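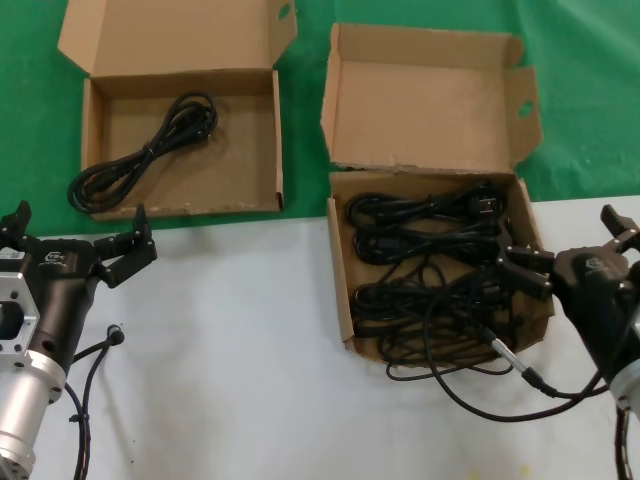 Oei trouve qu'un carton suffit largement et que le deuxième est une coquetterie. Il me l'a écrit en commentaire sous mon message de présentation, avec la concision des gens qui n'ont jamais partagé un placard. Je pose donc le problème proprement, dans la bonne rubrique cette fois.

Trier des câbles d'alimentation noirs : par quel bout commencer ?
Posté par Grornness, rubrique Rangement et petits espaces, le 3/3/22

Bonjour à tous,

Je suis l'heureuse propriétaire d'une collection de câbles d'alimentation noirs que je n'ai jamais décidé de commencer. On achète un écran, il en vient un. On achète une imprimante, il en vient un autre, et le jour où l'imprimante meurt (toujours avant son câble), on garde le câble, parce que ça peut servir. Multipliez par un déménagement, un télétravail improvisé et un conjoint qui « récupère » au bureau, et vous obtenez un nid.

En janvier j'ai pris la résolution de m'en occuper. Nous sommes donc en mars. J'ai sorti deux boîtes d'expédition en carton, le modèle avec couvercle attenant et petits rabats, et mon idée était simple : une boîte pour le vrac, une boîte pour ce qui est démêlé, enroulé et attaché. Le vrac remplit presque toute la sienne et il y a des boucles qui passent par-dessus le bord. L'autre boîte contient un câble. Il est très bien enroulé, avec un petit lien au milieu, et même lui trouve moyen de poser un bout sur le rebord. Je l'aime beaucoup, mais il est un peu seul.

Mes questions, dans le désordre :

1. Est-ce qu'on démêle tout d'un coup sur la table avant de ranger, ou est-ce qu'on tire les câbles un par un du tas ? Quand je tire, il en vient trois.

2. Comment les enrouler pour qu'ils restent à plat et ne se redéploient pas dès que j'ai le dos tourné ? Des boucles rondes ? Un huit ? Une prière ?

3. Comment les reconnaître ensuite ? Ils sont tous noirs. Je sais qu'il y a différents embouts, mais une fois en botte, ça se ressemble autant que des réglisses.

4. Combien en garder ? J'ai lu des choses très contradictoires, dont un article qui conseillait de « remercier l'objet ». Je ne remercierai pas un câble d'imprimante.

Précisions utiles : pas de cave, pas de garage, un seul placard d'entrée qui abrite déjà l'aspirateur, les manteaux et une planche à repasser qu'il faut retenir du pied. Budget nul ou presque, je ne veux pas acheter un meuble pour loger des fils. Et je voudrais récupérer ma table, on mange sur un coin depuis trop longtemps.

Merci d'avance, et merci d'éviter le « moi j'ai tout jeté et je me sens léger ». Je suis contente pour vous.

Grornness

2 réponses

Prelinance
Membre, 694 messages

Bonjour Grornness,

J'ai fait ça pour une petite association qui prêtait du matériel informatique, puis chez moi, puis chez ma mère, puis chez une voisine de ma mère. On se fait une réputation sans l'avoir cherchée. Je réponds dans ton désordre.

Pour démêler : ne tire jamais sur un câble, tire sur une fiche. Tu repères une prise qui dépasse du tas, tu la prends, et tu la fais repasser dans les boucles en remontant vers le milieu. C'est la grosse tête moulée qui coince, donc c'est elle qu'il faut promener. Si tu tires par le ventre du câble, tu serres tous les autres autour et tu fabriques le nœud que tu voulais défaire.

Je ne viderais pas tout sur la table. Un tas étalé occupe vite toute la surface et on finit par dîner autour, ce que tu sembles déjà pratiquer. Garde la boîte de vrac comme bac de départ, l'autre comme bac d'arrivée, et entre les deux juste la place d'un câble déplié. Les boucles qui pendent à l'extérieur, commence par celles-là, elles ont fait la moitié du chemin.

Si un paquet est vraiment pris, secoue-le doucement au-dessus de la boîte en le tenant par deux boucles, assez lâche. Ça a l'air idiot, ça marche une fois sur deux. L'autre fois, repose-le et prends-en un autre.

Pour enrouler, pas autour du coude et de la main comme une corde à linge. Ça vrille la gaine et le câble te le rendra. Tu fais des boucles dans la main, de la largeur d'une assiette à dessert, et tu laisses le câble aller dans le sens où il veut tourner. Il garde en général la mémoire du pliage d'usine et il faut mieux être d'accord avec lui. Quand tu arrives au bout, tu aplatis la boucle en ovale, tu mets le lien AU MILIEU et pas à une extrémité. Attaché au milieu, ça fait un nœud papillon à peu près discipliné. Attaché au bout, ça fait une queue de cheval, et les queues de cheval s'emmêlent.

Pour les liens : ceux en fil gainé qui viennent avec les appareils vont très bien, sinon du scratch en rouleau, à couper à la longueur. Évite les élastiques, au bout de quelques années ils fondent sur la gaine et tu as un câble caramélisé. Évite aussi les colliers de serrage en plastique, il faut des ciseaux à chaque fois et un jour tu couperas autre chose.

Dans la boîte, range les bottes debout, sur la tranche, comme des dossiers. À plat elles s'empilent et celle que tu cherches sera dessous, c'est une loi. Et oriente-les toutes dans le même sens, dans la longueur. Un câble posé en diagonale prend la place de trois et finit par sortir par un coin. S'il y en a un qui monte sur le bord, c'est que la boucle est trop grande pour la boîte, refais-la plus petite.

Pour les reconnaître : un bout de ruban de masquage plié en drapeau près de la fiche côté appareil, et tu écris dessus au feutre. Pas « câble ». Tu rirais, mais j'ai trouvé chez ma mère 13 étiquettes « câble ». Écris l'appareil si tu le connais (« écran bureau »), sinon la forme de l'embout : « trois trous gros » pour celui des écrans et des ordinateurs fixes, « trèfle » pour beaucoup d'alimentations de portables, « huit » pour les radios et certaines imprimantes. Tu feras trois groupes et tu verras que le premier gagne très largement.

Pour le nombre : compte les appareils de la maison qui utilisent chaque embout, garde ceux qui sont branchés, évidemment, et deux de rechange par type. Un court et un long si tu as le choix. Le reste part. Quand j'ai fait le tri à l'association nous avions 57 câbles « trois trous gros » pour 10 écrans, et il s'est quand même trouvé quelqu'un pour demander si on était sûrs.

Regarde aussi l'état avant de garder : gaine fendue, fiche qui bouge, broche tordue, traces brunes autour des broches, ça part sans discussion. Pas de ruban adhésif dessus « en attendant ».

Le surplus en bon état : ressourcerie, ou un repair café, ils en manquent toujours d'un sur le moment. Le reste en déchèterie, benne des petits appareils électriques, ou dans le bac à l'entrée des grands magasins. Pas dans la poubelle jaune, même si le carton d'à côté y va.

Tes boîtes conviennent très bien, d'ailleurs. Les couvercles attenants ne se perdent pas, et s'il y a une découpe dans les rabats pour passer les doigts, n'y fais pas sortir de câble, même si c'est tentant. Si un carton commence à se déchirer à la pliure, une bande de kraft gommé à l'intérieur et il repart. Écris le contenu sur le petit côté, celui qu'on verra dans le placard, au lieu du couvercle qui sera sous l'aspirateur.

Bon courage. Ton câble unique aura de la compagnie avant le dessert.

Grornness
Merci, c'est très exactement ce que je voulais. J'ai essayé de promener les fiches, on se sent un peu bête mais ça vient. J'ai découvert au passage que j'enroulais au coude depuis vingt ans. Je n'avais pas pensé au rangement sur la tranche, et je crois que le conjoint va mal prendre la règle des deux de rechange.

Prelinance
Fais-lui étiqueter ceux qu'il veut sauver. S'il ne sait pas à quoi ils servent, il y a une benne pour ça. Avec l'aspirateur ça ne marche pas, j'ai essayé.

Arkow
Nouveau membre

Salut, moi je mets tout dans un sac de congélation, un par câble. On voit à travers et ça ne s'emmêle pas. Après il faut avoir des sacs. Les rouleaux de papier toilette ça marche aussi, il paraît, mais avec les gros câbles ça ne rentre pas, ou alors il faut plier très serré et c'est pas bon pour eux. Sinon des crochets derrière la porte du placard.

Sinon tu peux acheter un organisateur, il y en a des pas chers.

Grornness
Merci Arkow. Derrière la porte du placard il y a déjà la planche à repasser, ou plutôt elle y est quand elle veut bien. Je retiens les sachets pour les petits câbles de chargeur, qui sont dans un autre tiroir et dont je n'avais pas l'intention de parler.

Oei
Je maintiens qu'une seule boîte suffit. Une fois triés et enroulés, ils tiendront tous dans la première, et la deuxième sera vide.

Grornness
C'est le principe du tri, Oei. Il en faut deux pour finir avec une.

Prelinance
Garde la vide à plat, elle servira au tiroir des chargeurs.

Sujet marqué comme résolu par Grornness. Les réponses restent ouvertes.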